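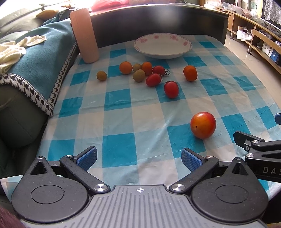
Nappe à carreaux bleus et blancs

Ellevora, l'intégrale en coffret
Marjorie Treloar
Éditions Petier, collection Stonulov
Roman, à partir de treize ans

Prix : 60 €
Disponibilité : en stock, expédition le jour même pour toute commande passée avant midi

Présentation

Le coffret réunit les 6 volumes du cycle Ellevora dans leur traduction révisée. Les deux premiers étaient épuisés depuis plusieurs années et ne se trouvaient plus que d'occasion. Le texte a été relu d'un bout à l'autre pour harmoniser les noms de lieux, qui changeaient d'un tome à l'autre dans l'ancienne édition (le Passage du Sel devenait la Passe salée au troisième volume, puis redevenait le Passage du Sel).

L'histoire, sans rien dévoiler au-delà des premiers chapitres : Tapley est une ville portuaire coupée du continent par une marée qui ne redescend plus. Les adultes partis chercher du secours ne sont pas revenus. Ceux qui restent, collégiens et lycéens pour la plupart, s'organisent par quartiers et se partagent les réserves. Au nord de la baie, une lumière s'allume chaque soir sur l'île d'Ellevora, que toutes les cartes donnent pour inhabitée.

Les tomes se lisent dans l'ordre. Le quatrième change de narratrice et revient sur des événements du deuxième ; certains lecteurs préfèrent faire une pause avant de l'entamer. Le dernier est le plus long et clôt toutes les intrigues.

Contenu du coffret

Tome un : La Marée haute
Tome deux : Les Quartiers
Tome trois : Le Passage du Sel
Tome quatre : Ce que voyait Ada
Tome cinq : La Lampe
Tome six : Ellevora
2 cartes dépliantes : la ville de Tapley et la baie

La nouvelle inédite parue en revue, « Le Gardien », ne figure pas dans cette édition. Elle reste disponible au format numérique chez l'éditeur.

Caractéristiques

Format des volumes : poche, hauteur 165 mm
Reliure : brochée, couverture souple avec rabats
Étui : carton rigide, ouvert sur un côté
Papier : crème, non couché
Langue : français, traduit de l'anglais
Les volumes ne sont pas vendus séparément dans cette édition.

Âge conseillé

L'éditeur indique treize ans. Les trois premiers tomes conviennent à de bons lecteurs un peu plus jeunes. À partir du cinquième, le ton se durcit : plusieurs personnages importants meurent et une longue séquence de siège peut impressionner. Pour un cadeau à un lecteur sensible, mieux vaut feuilleter ce volume avant.

Différences avec l'ancienne édition

La traduction est la même, corrigée. Les illustrations de tête de chapitre ont été supprimées, ce que regretteront ceux qui les avaient connues – les cartes, en revanche, ont été redessinées et sont bien plus lisibles. Les dos forment une frise continue une fois les livres rangés dans l'étui. Les anciens grands formats n'entrent pas dans l'étui, et l'étui seul n'est pas commercialisé.

Livraison et retours

Le coffret est expédié sous film, dans un carton à sa taille. Retrait gratuit en librairie. Les retours sont acceptés si le film est intact. Si l'étui arrive enfoncé, signalez-le par le formulaire de contact avec votre numéro de commande, et nous l'échangerons sans renvoi des volumes.

Commandes des établissements

Les CDI et les bibliothèques peuvent régler par mandat administratif. Indiquez le nom du service à facturer dans le champ « Remarques ». Une fiche de lecture du premier tome, rédigée par l'éditeur, est jointe sur demande.

Avis de la librairie

Le premier tome démarre lentement. Il faut passer l'installation des quartiers et les querelles de ravitaillement avant que l'île prenne sa place dans le récit. Ensuite, les chapitres courts s'enchaînent bien. Marjorie Treloar réussit surtout ses personnages secondaires, en particulier les deux frères du phare, qui prennent de l'importance à partir du troisième volume. Le tome cinq reste notre préféré.

Une réimpression est prévue en octobre, au même prix.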